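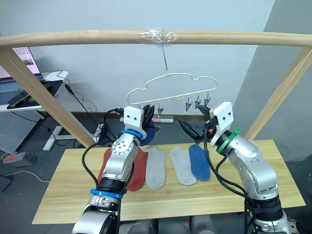
Cremefarbener Bügel, fünf Klammern, nichts dran.

Das Erbe der Tante

Als Bushra Ghauri das Haus in Pramlow übernahm, bekam sie dazu einen Schlüsselbund, einen Kater namens Teseo und einen Brief, in dem ihre Tante sich für den Zustand des Daches entschuldigte. Für den Kater entschuldigte sie sich nicht.

Der Notar, ein Herr Yazdani, las alles mit einer Stimme vor, die er sich offenbar für Grundstücke unter 400 Quadratmetern aufhob. »Das Wohnrecht des Tieres«, sagte er, »ist unbefristet.« Bushra fragte, ob man das anfechten könne. Herr Yazdani blätterte. Man könne, aber der Kater habe in solchen Fällen meist die besseren Nerven.

Teseo war 18 Jahre alt und sah aus wie jemand, der früher im Innenministerium gearbeitet hatte. Am ersten Abend setzte er sich in den Flur und ließ sie nicht vorbei. Am zweiten Abend ließ sie das Licht an und stieg über ihn hinweg, was er mit geschlossenen Augen zur Kenntnis nahm. Am dritten fehlte eine Socke.

Sie suchte unter dem Bett, in der Maschine, hinter der Maschine und schließlich, mit wachsender Verachtung für sich selbst, im Kühlschrank. Die Tante hatte in ihrem Brief auch dazu etwas geschrieben, auf der Rückseite, mit Bleistift: »Er nimmt immer nur die linke. Frag nicht, woher er das weiß.«

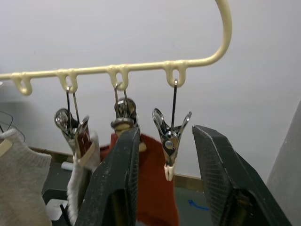
Die Weiße, an ihrer Klammer.

Bushra hängte die übrig gebliebene Socke trotzdem auf. Man muss einem Kater ja nicht gleich zeigen, dass er gewonnen hat. Dann schrieb sie ihrer Schwester in Skarnarley eine lange Nachricht über Besitz und Vergänglichkeit und bekam die Antwort: »Kauf neue. Wie ist das Dach?«

Das Dach war schlecht. Der Dachdecker stieg hinauf, blieb lange oben und kam mit dem Gesicht eines Mannes herunter, der seine nächste Urlaubsreise gesehen hat. Bis zu 80 Ziegel, sagte er, und dann wäre da noch etwas. Er hielt ihr einen Stoffbeutel hin, der unter dem Sparren gesteckt hatte, gleich neben der Luke.

Darin lagen Socken. Graue, geringelte, eine mit Rentieren, zuunterst die der Tante, von Hand gestopft. Alles linke, soweit man das bei Socken behaupten darf. Ihre eigene lag obenauf.

»Kennen Sie das?«, fragte der Dachdecker.

»Familie«, sagte Bushra.

Sie nahm ihre Socke heraus und betrachtete sie eine Weile. Teseo saß am Fuß der Leiter und schaute in eine andere Richtung. Dann legte sie sie zurück und bat den Mann, den Beutel bitte wieder dorthin zu stecken, wo er ihn gefunden hatte, aber unter die neuen Ziegel.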